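# Hanging up the bag pile

Every household has a bag that holds the other bags. Ours got so full that it needed a bag. When I finally emptied it onto the floor at the Gouveia Street apartment I found 37 of them, including one from a Drulletgate garden center I have no memory of visiting and one holding a single very old onion.

This is how I get canvas totes and shopping bags off the floor and onto a rail. It takes an afternoon, most of it spent deciding which bags you love. You will love fewer than you think.

## What you need

- A horizontal rail, fixed to something that won't come down
- A wire shelf with dividers that can hang from it
- One small mesh basket for the odds and ends
- Zip ties, or S-hooks if you expect to change your mind
- A tape measure
- Tags and a pen that works (test it first)
- Work gloves, if your floor is anything like mine

My shelf is a Tretska, bought secondhand in Wostville. The hooks cost more than the shelf did.

## Step 1: Empty every bag

Turn each one upside down and shake it. Check the inside pocket too. I got back a library card, two pens and a receipt from March that I had argued with a shop about for weeks.

Do this before you sort. A bag with something in it looks useful, and you'll keep it.

## Step 2: Sort by what the bag can carry

Stand them up on the floor. Canvas with a wide bottom goes in one group, thin shopping bags in another. Anything with a strap hanging by a thread goes to the mending pile, where it will stay until you die or move.

Duplicates are the hard part. Three of the same tote is fine if you shop for a family. Nine is a collection, and collections need their own closet.

## Step 3: Measure, then hang the shelf

Measure the longest bag from the top of the handle to the bottom seam, with something heavy inside – a bag of rice will do. Canvas stretches more than you'd expect. Add a hand's width and put the shelf at least that far off the floor.

Tie the shelf to the rail at both ends and once in the middle. Pull down on it, hard. Then slide the dividers where you want them: wide gaps for canvas, narrow ones for everything else. Leave it bare until you're happy with the spacing, as moving dividers with bags in the way is a good way to learn new words.

## Step 4: Put up the basket

Mount the mesh basket off to the side, low enough to reach without a stool. Tag the front. Mine is meant for folded produce bags, but a fake tulip got in first and I've lost the will to evict it. The potted plant on the floor is fake too, so at least neither of them will mind the dust.

Before you load anything, the corner should look more or less like mine did, with the shelf clear and the last few totes and the green bag still on the floor:

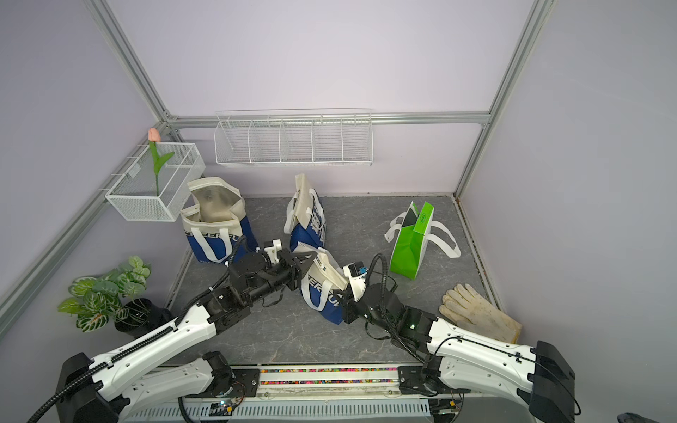

## Step 5: Load the shelf

Fold each canvas bag in thirds lengthwise, then in half, and stand it in its compartment with the fold facing up. Tuck the handles inside. Loose handles catch on the wire, and you'll pull out four bags to get one.

Thin shopping bags can be rolled. Leave one compartment empty for the bag you'll be handed tomorrow.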